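Filed under: Workshop Notes / Amps & Backline

21 January 2023

Tadska are back in rehearsal, so their bass head is back on my bench. Donal Hennessy dropped it off with a note reading "farts on the low E," and I have to say he's right! Played it for a while through the Sirdale cab and it only does it once the master is past 4.

Swapped the preamp tubes first (cheap, quick, no luck). Then pulled the chassis and found a coupling cap leaking a bit of DC, so that's out and a new one's in.
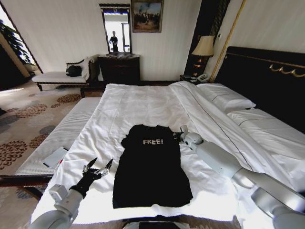 Much better after that, though there was still a buzz on the open A – traced that one to a loose baffle screw in the cab, of all things. I ran it for an hour with Donal's old Pustitz bass and it stayed clean the whole way.

Saranya Nair wants the same head for the Chaiyaporn show in March. It's a 300-cap room, so she won't need the second cab, but I'd like to fit a fresh fuse holder before it goes anywhere. The old one is cracked right through. 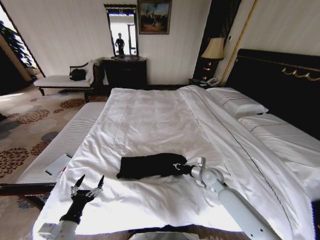
Parts come to 2320 on the shop account, mostly the matched power tubes, which I've ordered but not fitted. Saranya, if you're reading this, please don't lend out the speaker cable again – we're down to 3 good ones.

Still to do: bias check, new feet, label the footswitch.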